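电视剧集史料讨论区 › 情景喜剧 › 版本考订

主题：关于《Brirnley旅馆》修复版笑声音轨及片尾署名问题的讨论

楼主　资料室值班员　发表于 上午9:12

各位版友：

《Brirnley旅馆》修复版已于九月在Clisach频道完成首轮播出。本区陆续收到版友来信，就修复版与原播版之间的差异提出疑问。为避免同一问题分散于多个主题，现统一于此开帖讨论。

客房洗手台，白色台上盆与深色石材台面
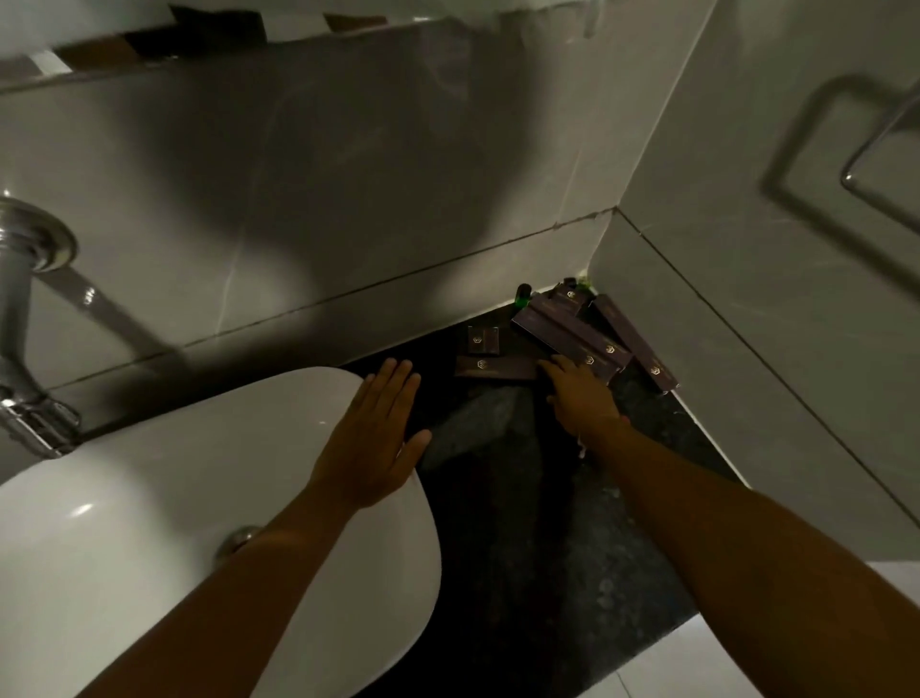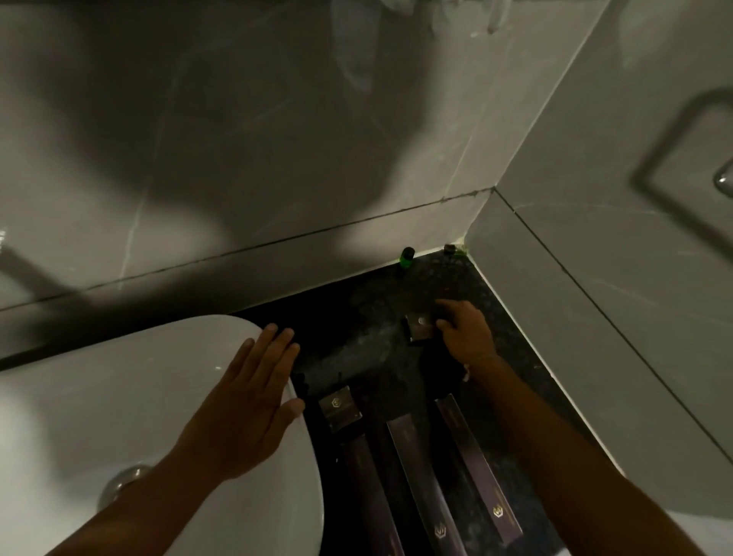
现将已经查明的情况说明如下。

该剧由Brokbridge制作公司出品，共播出两季，每集30分钟，采用多机位摄影，在可容纳600名观众的演播厅内录制。总编剧为雷泽宇，第一季导演为Iida Savolainen，第二季由袁文杰接任。剧中旅馆经理一角由谢浩然饰演，夜班行李员由Mawuli Asamoah饰演，二人的对手戏历来被视为全剧的主干。

修复工作由Duan影像负责。与原播版对照，修复版主要存在以下差异：

其一，现场观众笑声整体压低，部分段落几乎不可闻。第一季中经理误将检查员当作推销员的一场，原播版在谢浩然转身之后有一段较长的笑声，修复版中该处仅余环境声。

其二，片尾署名重新制作。原播版中“剧本协力”一栏在修复版中不见，该栏所列人员是否并入其他栏目，尚待核对。

其三，第二季首集的片头之前，原有一段由夜班行李员独自念出的旅馆告示，修复版将其移至片头之后。

以上三项，请各位版友依据所持版本予以补充或更正。发言时请注明所据版本为原播录像、早期光盘抑或修复版，以便核对。

——————

2楼　灰幕布　发表于 上午9:47

感谢楼主整理。本人持有早期光盘一套，现就第一项提出不同意见。

笑声压低一事，不宜径直归于修复方。早期光盘的笑声音量已低于原播录像，当时并无人提出异议。本人推测，Brokbridge在制作光盘母带时即已重新混音，Duan影像所取用的声音素材，很可能就是这一条母带。若此推测成立，则修复版仅是沿用旧有处理，所谓“擅自删改”之说并不公允。

另就检查员一场补充一点：光盘版中该处笑声仍可听见，只是起始较晚。请持有原播录像的版友核对起始位置。

——————

3楼　第三排观众　发表于 上午10:20

就2楼意见答复如下。

本人曾以观众身份参加该剧第二季的录制，对现场情形略有记忆。多机位喜剧的表演节奏系依据现场反应调整，演员须待笑声回落方可接续台词。谢浩然先生在该剧中的停顿，凡看过原播版者均有印象：他通常将账簿合上，看向门口，待全场安静之后再行开口。笑声一经抽去，停顿依然保留，观感即为演员忘词。此非音量高低的技术细节，已涉及表演本身能否成立。

因此，即便混音问题确实始于光盘时期，修复方仍有义务取用更早的素材，或至少在片前予以说明。两者均未见到，本人认为不妥。

——————

4楼　灰幕布　发表于 上午10:41

3楼所述表演节奏问题，本人完全赞同，不再争论。本人所持异议仅限于责任归属。

在未见到修复报告之前，认定修复方“有义务取用更早的素材”，须先证明更早的素材尚存且可以使用。该时期的多轨录音带保存情况普遍不佳，许多节目仅存合成之后的单一音轨。望3楼慎重。

——————

5楼　旧报剪存　发表于 上午11:05

关于第二项，即片尾署名，提供若干线索。

原播版第一季各集的“剧本协力”一栏并不一致。本人逐集抄录后发现，该栏仅见于以旅馆厨房为主要场景的各集，内容为厨房用语及菜单文字的校订人员。第二季厨房戏份明显减少，该栏亦随之消失。修复版为两季制作了统一的片尾，格式取自第二季，故第一季独有的栏目遭到遗漏。

依本人所见，此系格式统一造成的疏漏，并无刻意抹去某人贡献的迹象。但署名关乎从业者权益，疏漏同样应当补正。建议由本区具名致函Brokbridge，请其于后续发行版本中恢复原有片尾。

附带说明，雷泽宇先生的署名位置亦有变动。原播版中其姓名单独成幅，修复版中与两位导演同列一幅。

——————

6楼　南门票根　发表于 中午12:18

本人对本帖的基本前提持保留态度。

修复版面向的是今日的观众。本人家中晚辈观看早期光盘时，屡次询问为何背景中始终有人发笑，未看完第一集即行离开；改看修复版之后，则将第一季全部看完。由此可见，压低笑声对于扩大观众范围确有益处。原播录像仍在各位手中，不因修复版的发行而消失。

至于停顿显得突兀一节，本人看法与3楼相反。Mawuli Asamoah先生在夜班各集中的表演，于安静的音轨下更见细致。他在柜台后擦拭铜铃的一场，原播版中几乎每个动作都有笑声，修复版中始能听清布料与铜铃相触的声音。此场本人反复观看，认为修复版优于原播版。

——————

7楼　第三排观众　发表于 中午12:52

6楼所举铜铃一场，恰可说明问题之所在，兹分述之。

该场台词极少，依靠动作推进，压低笑声后确有可观之处，本人予以承认。然而全剧多数场次以对白为主，两人隔着柜台一来一往，笑声在其中起到标点的作用。以一场之得，不足以抵全季之失。

此外，“原播录像仍在各位手中”一语与实际不符。原播录像系各人自行录制，画质参差，且从未正式发行。日后的观众所能接触者，仅有频道播出的修复版。正因如此，修复版的取舍方须格外审慎。

本人建议发行方同时提供两条音轨，由观众自行选择。此做法对6楼与本人均无妨碍。

——————

8楼　南门票根　发表于 下午1:15

双音轨的建议，本人没有异议。对于“标点”一说仍不赞同，各自保留意见即可。

——————

9楼　柜台后面　发表于 下午2:03

就第三项，即旅馆告示一段的位置，谨陈述所知。

该段独白在第二季首集的拍摄剧本中即位于片头之后。本人曾于一次剧本展览中见到该集剧本的油印本，告示全文列在第一场之首，页边有铅笔所画箭头，指向片头之前。箭头由何人所画，展签未作说明。袁文杰导演接任之后首次执导即为此集，版友中有人推测系其所为，本人认为证据不足，仅录以备考。

如修复方是依据拍摄剧本恢复次序，则此项改动有其文献依据。但原播版既已将独白置于片头之前，且为多数观众所熟悉，究竟应以剧本为准还是以播出为准，本身即是版本考订中的一项争议。

本人倾向于以播出为准。剧本记录的是拍摄之前的设想，剪辑阶段的决定应当得到同等尊重。

——————

10楼　旧报剪存　发表于 下午2:26

9楼所述极有价值。请问该油印本中，告示的文字与播出版是否一致？播出版中有“热水供应至经理就寝为止”一句，早期光盘所附小册子中则作“热水供应至锅炉工就寝为止”。两者出入颇大，后文经理提着灯下楼查看锅炉的情节，只有依照前者方能衔接。

——————

11楼　柜台后面　发表于 下午2:50

答10楼：油印本作“锅炉工”，其上有划改痕迹，改后文字为“经理”。小册子所载应系根据未经划改的文本排印。此处可以确认小册子有误，或至少并非定稿。

当时展柜不允许翻页，其余各页的情况无从得知。

——————

12楼　灰幕布　发表于 下午3:34

经重新核对光盘，更正本人在2楼的部分表述。

检查员一场，光盘版笑声起始较晚，并非由于重新混音，而是该处画面本身有一次剪辑。原播版使用的是谢浩然转身的全景，光盘版换为检查员的近景，笑声随之错位。修复版恢复了全景，但笑声未能一并恢复。由此推断，修复方所用画面素材早于光盘母带，声音素材则不然，画面与声音或有不同来源。

此点对本人先前的主张不利，理应如实说明。既然更早的画面素材尚存，同一来源有无声音，确有追问的必要。本人在此支持致函询问。

——————

13楼　第三排观众　发表于 下午3:58

感谢灰幕布版友更正。画面与声音来源不一的推断，可以解释本人在第二季中注意到的几处口型偏差，尤以Asamoah先生在楼梯上报房号的一段最为明显。相关位置容本人整理后另行贴出。

——————

14楼　资料室值班员（楼主）　发表于 下午4:40

综合以上发言，现就后续事项安排如下。

致函一事，由本人起草，收件方为Brokbridge，并抄送Duan影像。函件内容限于以下询问：画面与声音所用素材的来源；第一季“剧本协力”一栏能否恢复；旅馆告示一段的次序所依据的文献；是否考虑在日后的发行版本中附带原播音轨。关于笑声处理的优劣，版友意见尚不一致，函中不作评价。

署名抄录部分，请旧报剪存版友提供逐集对照。油印本一事，请柜台后面版友补充展览名称及所见页面的大致内容，作为附件。

6楼关于年轻观众接受程度的意见，已另行记录，如有版友愿意就此展开讨论，请另开新帖，本帖仍以版本差异为限。

——————

15楼　旧报剪存　发表于 下午5:11

逐集对照今晚可以整理完毕。第一季末集的原播录像片尾缺失，如有版友持有完整录像，请以站内信联系。

——————

16楼　南门票根　发表于 下午5:29

本人存有该集完整录像，片尾齐全，唯画面上缘有轻微抖动，字幕可以辨认。已发站内信。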